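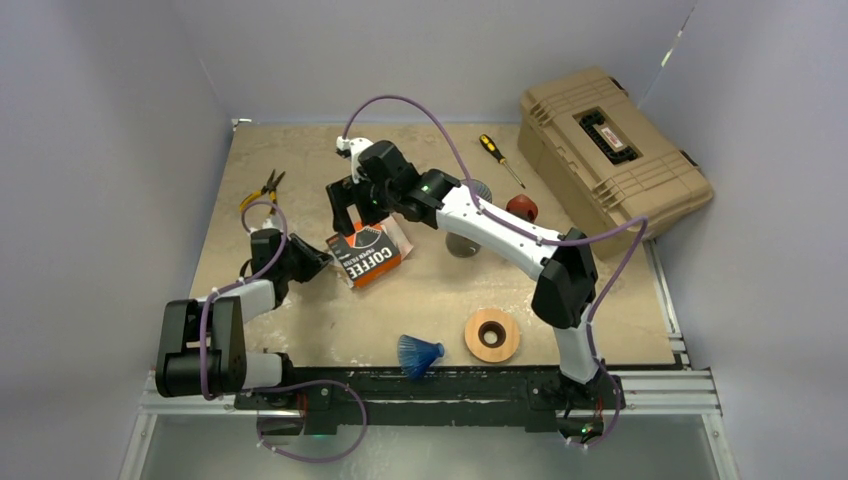 Pre-run inspection, Rascombe bench, two-arm cell. Zenar gripper against Asanard gripper, both on the Çınar controller. Filled in before power-up and again after the first block of cycles, with comments where a tick on its own would be misleading. The brochures for both grippers say "ready out of the box", and I have treated that as a claim to be checked. The purple cables get more attention than anything else on this sheet: on the right arm the cable makes a high loop over the gripper before it runs back along the forearm, and a loop like that will find something to catch on sooner or later.

Result key: P pass, C pass with comment, F fail, N not tested

1. Mounting and frame

Base bolts torqued and paint-marked, both arms: P
Rail bolts to frame: P
Frame feet, no rocking: C
Comment: One foot needed a quarter turn. It was signed off as level in September, so either it has moved or the level wasn't used.
Walls fixed and free of loose edges: P

2. Emergency stop and power

E-stop cuts motor power to both arms: P
E-stop cuts gripper power: C
Comment: The Zenar holds its grip when power drops. The Asanard lets go slowly. Neither manual says so on the page where you would look for it. Decide which behaviour you want before anyone puts glass in the cell, and write it on the door.
Restart needs a deliberate reset: P
Indicator lights agree with controller status: C
Comment: A green light tells you the joint has power. I wouldn't read any more into it than that. During the fault test the Çınar screen showed a stopped arm while the wrist light stayed green.

3. Cables

Strain relief at base: P
Strain relief at wrist: C
Comment: Hook-and-loop ties again. They are fine for a week. Fit proper clips.
Slack checked at full reach, both arms: F
Comment: Too much of it. Shorten the loops or add a guide at the elbow, then repeat this line. I was told the slack is there "for flexibility". Half of it would do the same job.
Connector seats checked by hand: P

4. Gripper comparison, 200 cycles each, same part, same speed

Zenar, clean grips: 166
Asanard, clean grips: 159
Comment: Please don't quote these as a win for the Zenar. The Asanard was run second, with fingertips that had already been used on another job, and 41 was its count of bad grips against 34 for the other. Swap the order, fit new tips to both and run it again before anyone spends money. The sales sheet figure for each is higher than anything I saw here.

Finger pads secure: P
Closing force matches setting: N
Comment: The force gauge was out for calibration. The controller reports a force, but it is the controller marking its own homework. 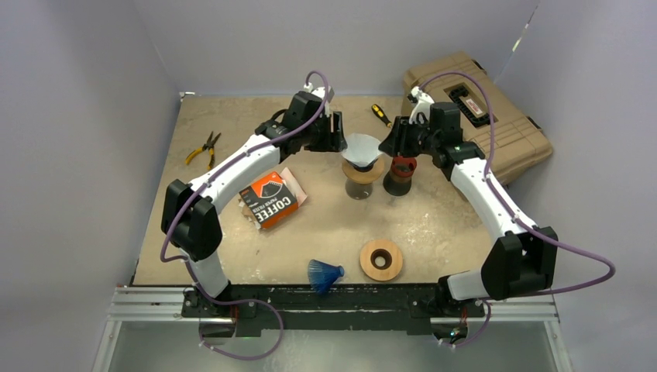 Release without sticking: C
Comment: Both hang on slightly to smooth plastic. Slowing the opening made it worse with the Asanard and made no difference with the Zenar.

5. Handling glass and two-arm work

Both arms kept apart by software limit: P
Limit still active after restart: F
Comment: This is the one I would stop work over. After a restart the Çınar loaded its default limits and gave no warning. Until there is a fix, the operator loads the limits by hand and a second person reads them back off the screen.
Carafe and jar free of chips and cracks: P
No liquid in the cell for comparison runs: P
Stopping distance with cup held: C
Comment: Fine at low speed. The claimed full-speed stop was not tested near glass and I am not going to test it there. Use a plastic jug or a block of wood.

6. Bench surface

Surface sound: C
Comment: Scuffs and marks only, nothing that would catch a cup. Photograph them now so nobody blames the next gripper for old damage.
Items outside the current task placed clear of arm travel: C
Comment: The pliers and screwdriver are allowed as test objects. They go at the back, and they get checked off on the way out like any other tool. Same for the shuttlecock and the wooden ring, which roll.

Overall

All 6 sections completed. Two fails (cable slack, limits after restart) and one line not tested.
Cell may be used at low speed with an operator at the stop button. No unattended running.
No recommendation on which gripper to buy. Come back to me when section 4 has been repeated with the order reversed and the gauge is back on site.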